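3.2 Utensils without a home

A ladle is a poor tenant. It has one long end, one wide end, and no opinion about where either should go. Of the 389 kitchen inventories in the Ultov survey, most assigned such tools to what Odoi calls "the drawer that sticks." We wanted to know what a hook stand offers instead. The stand has eight hooks on a slender pole, and a spoon can still end up leaning at the foot of it. 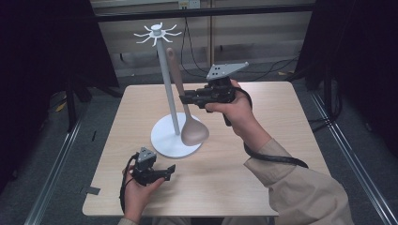 3.3 The table as storage

Levchenko (in the Hodis interviews) argues that any flat surface within reach will be promoted to a shelf. Long, thin items gain the most from this policy, as they take up hardly any width and all of the depth.

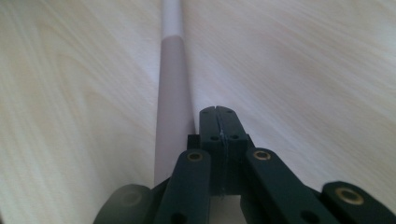

Figure 4. Two-toned rod lying on the tabletop.

Bowls and heads are another matter. Householders were happy to describe a ladle set down on its side as "put away," a category our coding sheet had to be widened to admit.

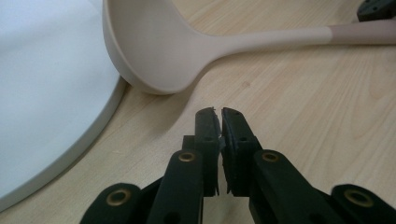 Photo: Marta Levchenko / Koval

We coded these cases as "resting" and kept them apart from "hung." Second coders agreed readily on hung. Resting took until January.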